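Speaker notes – The Clear Table: sorting a toy cupboard without losing your temper
Oltham Collectors' Evening, talk starts at 7.30

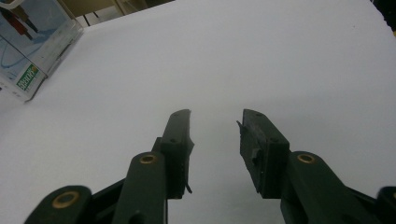 Someone wrote in after the May talk to say that a bare table is a luxury and most of us are working on the end of a bed. Fair point, and I want to begin with it, as I sorted on the end of a bed for years and I still have the odd part missing to show for it. So, a table if you can, a tray if you can't, and a pale sheet over the bed if you haven't got a tray either.

(Let people settle. Lights down a little, but leave the ones by the tea urn on.)

Hello everybody, and thank you for coming out. I'm going to talk about the boring half of collecting, the half with no bargains in it, where you get everything out of the cupboard and decide what it is, where it lives and whether you still want it. I've grown very fond of it. I put the radio on and make a pot of tea and I'm perfectly happy until supper.

Point to the slide now. White top, one box up in the corner, and lots of surface going spare. I like a matt white top best. Shiny ones throw the light back at you, and when you're looking through clear plastic packaging you've got quite enough glare to be going on with. The box is the sort a lot of us have at home, clear plastic with a printed front, a figure in red on pale blue with white lines curving across it. Lovely cheerful thing. Please notice that there is one of it. One box on the table at a time is the whole of my method, really, and if you need to slip off for the early bus you've had the best of the talk already.

Pause here. Somebody usually asks how big the cupboard was.

My own cupboard came to 491 pieces when I finally wrote them all down, and it took the better part of a winter. My list is in a Vincze ledger, the long green one, and I number in pencil. I tried doing it on the computer and kept wandering off to look things up – you know how it goes, you check one catalogue number and it's dark outside.

Next bit is the order of work. Go slowly, people like to write this down.

Bring the box to the table with clean, dry hands. Write the number in the book before you look at anything else. Then turn it round gently and look at the corners, the seams and the hanging tab if there is one. Plastic goes at the folds first. Look for yellowing and for any little split that might run if you pressed on it. Put down what you see in ordinary words, "small split, lower left", and resist the temptation to write "good" or "fair", which will mean nothing to you in two years' time. I have pages of "fair" from my early days and I couldn't tell you what a single one of them meant.

Then the box goes to its new shelf, straight away. I used to stack the finished ones on the floor beside me and that ended exactly as you'd imagine, with my own foot.

(Story about the Testby fair, if there's time. Keep it short! The raffle is at nine.)

At Testby I bought a mixed carton marked Lot 1747, in which I was promised soldiers and found mostly doll's furniture with the soldiers' empty boxes folded flat underneath. I was cross all the way home. But I sorted it at the table, a piece at a time, and there was a tiny dresser in there that I wouldn't part with now for anything. Had I tipped the whole lot out on the carpet I'm sure I'd have sent it off again with the rest.

A few words on storage. I use Astau crates, the shallow ones, and I've got 22 of them along the back wall of the spare room. Boxes stand upright, printed fronts facing you, with room to get a finger down each side. Never wedge them. Keep them out of the sun, reds are dreadful for fading, and away from the radiator as well. I slip a sheet of plain tissue between any two clear fronts that might rub.

Questions I expect: should you open them? Oh dear, this always takes up the rest of the evening. My feeling is that it's your toy and you may do as you please with it – but decide on a different day from the one you're sorting. I've opened a few and enjoyed every one of them.

Mention the spare ledger sheets on the side table. Ask for the cups to come back to the hatch.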